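Biltthorpe library extends evening hours

The Biltthorpe library will stay open until 8 p.m. every Wednesday starting in August. The change follows a survey answered by 761 cardholders, most of whom asked for later closing.
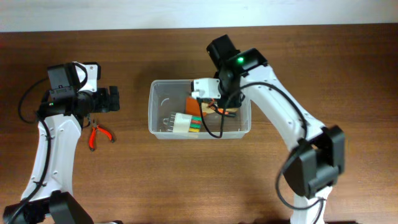

Branch manager Seema Kanaujia said the reading room and front desk will be staffed all evening – the children's section will still close at 6. Parking on Rivas Street is free after 5 p.m.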